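2/22/20
Imani Ambrose
阅读时间：20 分钟
分享 2　评论 0

今天的日记我想写得长一点，因为前几天我太懒，每天只写了两三句，现在回头看，已经不记得那几天做了什么。中文老师以前对我说，写日记不要怕写错，怕的是不写。我同意她的意见，可是晚上从工作的地方回来，胳膊很酸，拿手机打字都觉得累。

我的胳膊酸是有原因的。今天一整天都在操作机器人收拾沙发。别人听到这句话，会以为我坐在椅子上按按钮，很舒服。情况是这样的：我站着，手里拿着两个手柄，头上戴着眼镜，机器人的头看见什么，我就看见什么。我抬手，它也抬手。我弯腰，它也弯腰，不过它弯得比我慢，我必须等它。如果我不等它，画面和我的身体就不一致，我的胃马上不舒服。第一个星期我吐过一次，这件事我没有告诉妈妈。

早上我到得比较早。Thammasiri 那栋楼的电梯又坏了，我走楼梯上去，到门口的时候 Prasert 已经在里面了，正在给电池充电。他问我吃了没有，我说吃了，其实我只喝了一杯豆浆。我现在明白，“吃了没有”是打招呼，不一定要认真回答，但是 Prasert 也是外国人，他问这句话的时候真的想知道。所以后来他给了我半个包子，我就很不好意思。

我们两个人说话用中文，这个很有意思。他是从泰国来的，我的泰语一句也不会，他的英语他自己不喜欢用。所以我们的共同语言是中文，两个人都说得慢，可是彼此听得很清楚。和本地的同事说话，我常常要请他们重复，和 Prasert 就不用。有时候他的声调错了，我的声调也错了，错到一起去了，反而懂了。

今天的任务单上写的是“客厅整理，靠枕归位”。这个任务从上个星期开始做，到今天早上，系统里已经有 400 条合格的记录。Fiden 那边要的数量更多，具体多少他们还在商量，所以我们先继续做。合格的意思是：从开始到结束，动作是连贯的，没有碰倒东西，没有长时间停着不动，最后靠枕放在沙发上，而且放得像一个正常人放的样子。最后这一条最难判断。什么叫正常人放的样子？我在家里就是把靠枕扔到沙发上。我妹妹会把它拍一拍，再立起来。我们都是正常人吧。

这个问题我上个星期问过组长。他想了一会儿，说：“你就当客人十分钟以后要来。”我觉得这个回答很好，从那以后我每次开始之前都想，客人要来了，客人要来了。这样想的时候我的动作确实会快一点，但是也容易紧张，一紧张手柄就抖，机器人的手也跟着抖。所以我又要想，客人是很熟的朋友，不要紧。

上午先做校准。校准的时候我要把两只手放平，再举到肩膀的高度，再放下来。Prasert 看着屏幕，告诉我左边低了，右边高了。我的右肩一直比左肩高，这是小时候背书包背出来的毛病，以前没有人在意，现在每天早上都有人对着屏幕念一遍。机器人站在沙发前面，它的样子倒是很端正。

校准完就开始了。第一次做得不错，第二次也不错。然后到了有一次，我先去拿白色的靠枕，手指夹住了一个角，以为夹好了，往上提的时候它滑下去了。白色的那个表面有一点毛毛的，看起来很软，夹的时候不容易知道夹进去了多少。手柄上虽然有震动，但是震动只告诉你“碰到了”，不告诉你“抓紧了”。这两个的差别，用自己的手的时候根本不需要想。

滑下去以后我没有停，重新弯腰，再夹，这一次夹得深一些，成功了。我以为这一条要作废，可是 Prasert 说留着。他说，机器人也要看一看，掉了以后应该怎么办，如果它只看过顺利的，真的掉了它就会站在那里发呆。我听了以后觉得有道理，晚上还在想这句话。

我记得刚来的时候，公司安排我们看了一个培训视频，里面的老师说“示范要标准”。我就以为每一次都应该一模一样，像做广播体操。做了几天，数据组的人跑来问我，为什么你每次都从同一个方向伸手？我说因为标准。她笑了，说这样不行，靠枕的位置变了它就不会了。所以现在每一次开始之前，另一个人要把东西重新摆一下，有的放在地上，有的塞到沙发边上，有的还留在沙发里面，但是歪着。摆东西的那个人我们叫“捣乱的”。今天上午捣乱的是 Prasert，下午是我。

Prasert 捣乱的水平很高。他特别喜欢把那块蓝绿色的大垫子往沙发下面推，推到只看见前面的一面。这样我从上面看下去，看不见它的顶，不知道应该从哪里下手。正确的办法是先把它拖出来，再抱起来。“拖”和“抱”是两个动作，中间要换手的位置，换手的时候脚也要往后退一点，不然机器人的膝盖会碰到它。我操作脚的时候最不放心，因为在眼镜里低头看见的是机器人的脚，不是我的脚。那双脚是黑色的，比我的鞋小还是大，我一直说不清楚。
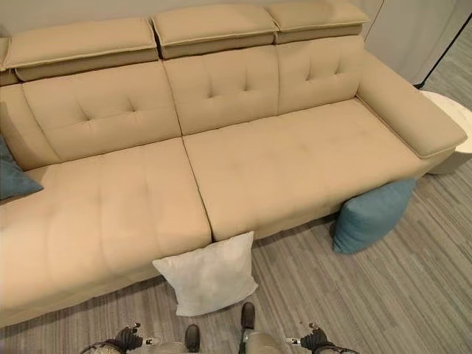 有一件事我想记下来，以后忘了会可惜。上午快结束的时候，我做着做着，忽然不觉得自己在“操作”了。我看见靠枕，就伸手去拿，拿了就放。没有想手柄，没有想按哪个键，也没有想客人。放完以后我还用右手在靠枕上面轻轻地拍了一下，像我妹妹那样。拍完我才发现，任务单里没有这个动作。我有点慌，摘了眼镜问 Prasert 怎么办。他把那一段又看了一遍，看了很久，然后说：“你拍它干什么？”我说我不知道。他说那就先标成“有多余动作”，让数据组决定。

中午吃饭的时候我把这件事讲给数据组的那个同事听。她说她希望留下来。她说以前收到的数据里，放下就是放下，很干净，可是机器人学出来以后，放东西总像交作业，交完就走。如果有一些人放完会拍一下、推一下，看看正不正，也许它学出来的样子会好一点。她又说，但是不能每个人都乱拍，拍要有拍的道理。我没有完全听懂，“拍要有拍的道理”，这句话我写在手机里，准备下次问老师语法。

午饭是楼下那家的砂锅米线，我要了不辣的，来的还是辣的。我已经不去跟他们说了，慢慢吃就可以。Prasert 说这个一点也不辣。每次他都这样说。

吃完饭我们在走廊里坐了一会儿。他给我看他母亲发来的照片，家里的院子种了很多香茅。他问我家里有没有院子，我说有，可是现在什么都没种，我父亲年纪大了，弯腰不方便。说到弯腰，我们两个人都笑了，因为我们每天的工作就是让一个不方便弯腰的东西去弯腰。后来我又有点难过。我父亲的沙发上也有几个靠枕，他看电视睡着了，它们就掉到地上，早上我母亲一个一个捡起来，她的背也不好。我来面试的时候，他们问我为什么对这份工作感兴趣，我说的是“对人工智能有热情”。那时候我的中文还不能讲母亲捡靠枕的事，现在可以讲了，可是已经没有人问了。

下午换了顺序，Prasert 操作，我来摆。我捣乱的本事不如他，总是把东西摆得太整齐。白色的靠枕我放在沙发前面，它就自己靠着沙发站着，像在等车。Prasert 在眼镜里看到了，说：“你这个太客气了。”我就把它放平，再放斜一点。后来我闭着眼睛扔，扔到哪里就是哪里。有一次扔得太远，快到那张白色的小圆桌下面了，Prasert 说这个他愿意试，可是机器人转身的时候胳膊离桌子太近，组长在后面喊停。我们有规定，离家具太近的时候，站在旁边的人有权喊停，而且喊了就要停，不讨论。我觉得这个规定很好。

站在旁边看别人操作，和自己操作，感觉很不一样。自己操作的时候，世界就是眼睛前面的那一块，沙发很大，好像一座米色的小山，扶手也很宽。站在旁边看，才发现机器人在那里很小心地挪步，后面一个戴眼镜的人也在很小心地挪步，两个一起低头，一起伸手。Prasert 弯腰的时候会把舌头伸出来一点点，他自己不知道。我没有告诉他，怕他以后会控制，那样动作就不自然了。

他放靠枕的办法也和我不同。我喜欢先放里面，就是左边那个长座位靠后面的角落，再放外面。他是先放离手近的，再慢慢往里面走。他还有一个习惯，放之前会先用手背在坐垫上推一下，我问他是不是要把坐垫弄平，他说不是，是想知道手到了没有。眼镜里看深浅不太准，坐垫的颜色又都一样，浅浅的沙色，光一照，哪里是边哪里是缝，不好分。靠背上有扣子的地方倒是好认，他就用那些小坑当记号。我听了以后觉得自己很笨，我做了这么多天，都是用猜的。明天我要学他这个办法。

不过学了他的办法，我的数据和他的数据会不会就太像了？这个也要问数据组。我发现做这份工作，每学会一样东西，就要多问一个问题。

下午有一段时间网络不好，画面慢了，手动了，眼镜里的手过一会儿才动。这种时候最难受的是你会忍不住再动一下，结果两下都到了，机器人的手就伸过头。Prasert 的手碰到了靠头的那一排。那一排可以翻上翻下，他碰到以后倒没有出什么问题，但是我们都停下来，等网络的同事来看。同事来了，把线拔了又插，说好了。Prasert 问他原因是什么，他说拔了插了就好了。我在本子上写：原因，拔插。组长看见以后让我重写。

等网络的时候我去给 Sevudari 填表。Sevudari 是我们登记用的系统，每一条记录都要填谁操作的、谁摆的、有没有中断、有没有掉。我刚来的时候最怕这个表，里面有很多词我不认识，比如“遮挡”“冗余”“置信度”。我用一个小本子把它们抄下来，每天早上在公交车上背。现在“遮挡”我用得很熟了，前天在超市里有人的推车挡住了牛奶，我差一点说“请不要遮挡”。

填到编号 472 的时候，我发现了自己的一个错误。那一条我写的是“无掉落”，可是我记得很清楚，就是这一条，白色靠枕滑下去过。我犹豫了一下。改的话，要写一个说明，组长要签字，很麻烦。不改也许永远没有人知道。我还是改了。说明我写了很久，怕语气不对，写完给 Prasert 看，他把“非常抱歉地”这几个字删掉了，说表格不需要抱歉。组长签字的时候什么也没有说，就问我“滑落”的“落”为什么写得这么大。

晚些时候 Pumodura 的人打来视频电话，要看我们现场做一遍。他们是要买这套东西的公司，以后想放在老人住的公寓里。有他们在看，我知道我会紧张，就请 Prasert 操作，可是组长说让我来，说我的动作比较“像家里人”。我不知道这是不是表扬。我戴上眼镜，电话里的声音听不太清楚，只听见有人问，它自己会做吗？组长回答，现在是人在教，以后它自己做。那个人又问，那教到什么时候算会？组长说了一些话，我没听到后面，因为我正在把蓝绿色的垫子拖出来，不能分心。

那一遍做得一般。拖的时候很顺，抱起来以后偏了，放到座位上不太正，我又推了推。最后我没有拍。放下手的时候我听见电话里有一个年纪大的女人的声音，她说，挺好的，就是慢，我家老头子还没有它快呢，也没有它听话。大家都笑了。我在眼镜里面也笑了，机器人当然不会笑，它就站在那里，手垂着。

摘了眼镜以后，我的额头上有一道很深的印子。Prasert 拿着手机让我看，说像一条马路。我坐了一会儿，喝了水，手还有点抖。他问我明天谁先操作，我说你先，他说好，然后他说，那我捣乱的时候要提前想好，因为我今天的摆法他都猜到了。这个我不服气。

回家的路上我一直在想那个问题，教到什么时候算会。我学中文也是这样，没有哪一天是忽然会了的。刚开始的时候，老师拿着我的手写“我”字，那一撇怎么走，那一钩怎么出来，她的手很暖，力气很大。后来她放开手，我写得很难看，可是是我自己写的。我现在拿着机器人的手去抓靠枕，也许和她那时候差不多。不过老师那时候看得见我的脸，知道我懂还是没懂。我看不见机器人懂没懂，要等数据组训练完了，放它自己走一遍，才知道。上一次放它自己走是做毛巾的任务，它走到毛巾前面，弯腰，拿起来，然后站着拿了很久，好像忘了下面是什么。我们在旁边都不敢出声。后来它放下了，放的位置是对的。

靠枕的这个，听说九月之前会试一次。

到家以后我煮了面，放了两个鸡蛋。给妈妈打了电话，她问今天做了什么，我说收拾沙发。她说，你在家里从来不收拾沙发。我没有话可以回答。她又问手疼不疼，我说不疼。挂了电话我看了一眼自己的沙发，上面有衣服、充电线，还有上个星期的报纸，靠枕在最下面。我把衣服拿开了，报纸没有动。

明天要记住的事：问老师“拍要有拍的道理”；带自己的午饭；学 Prasert 用手背推一下的办法；眼镜里面的海绵要换，已经有味道了。还有包子的钱，他不会要，那就买一袋橘子带去。

分享到　收藏　评论（0）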